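From: Shanthi Mondal
To: collection-list
Subject: Re: Block sorting task, acceptance of episodes

Dear colleagues,

Thank you to Gheorghița for raising the points below ahead of Tuesday's call. My replies follow the quoted text.

On Tuesday, Gheorghița Vasiliu wrote:
> The Prukthorpe site has now submitted 309 episodes for the
> block sorting task. On review we have set 87 aside. Most of
> these begin with a gripper already closed, or have a wrist
> view that starts later than the head view.
> Before we ask the operators to repeat them, could the list
> confirm (a) whether bin positions are to be fixed, and
> (b) whether other objects on the table are grounds for
> rejection?
> G.V.

(a) Bin positions are not fixed. The yellow and red bins may be moved or turned between episodes, provided both remain within reach of the two arms. Operators should not measure or mark a standard position. The Avram model trained on the earlier set did poorly as soon as a bin was shifted, and we do not wish to repeat that result.

(b) Other objects are not grounds for rejection, provided they do not block the belt or the bins. The same applies to persons near the table. Reviewers have been rejecting such episodes on their own judgment, and I ask that this stop.

For reference, the views below are of the station as it is used for this task, first from the head and then from the wrist. 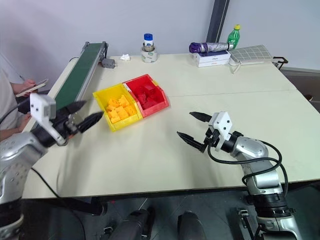
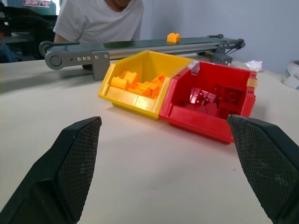 Episodes with a late wrist view cannot be repaired and should be recorded again. Those that begin with a closed gripper may be kept if the jaws open before the first block is approached; Ekene Ekpo will check these and return a list to the site. Each repeated episode should carry its original number followed by the letter R, so that the two can be compared.

Version 2 of the written procedure will include both answers. Comments on the draft should go to Yetunde Amadi by the end of July.

Regards,
Shanthi Mondal
Data Coordination, Nonier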